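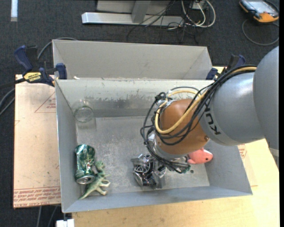 Call for participants — safe working rules for bin picking cells

Wanted: people who work next to robot arms. Techs, students, line staff, anyone who has had to reach into a bin and wondered if the arm was really stopped.

We're writing a short good practice guide for small picking cells. Cable routing, clamping down bins, where the teach pendant lives, who is allowed inside and when. Draft is 50 pages, far too long. Need people to try it out and tell us what's daft.

What you'd do: 2 sessions in May at the Somance workshop, start 9.30am. Read a section, set up a cell by it, run picks at reduced speed, mark up the draft. Mixed objects, cans, soft toys, shiny wrapped stuff. Then a chat with Frauke Rieger, who is editing the thing.

You need: closed shoes, sleeves that fit, over 18. No programing needed. If you've done a risk assessment before, great — say so.

Pay is £80 a session plus travel, lunch included. Places limited, first come.

To apply — email Nikau Dunstan at Somance, few lines on what you do and wich robots you've worked near. No CVs please. Access needs, tell us early so we can sort it.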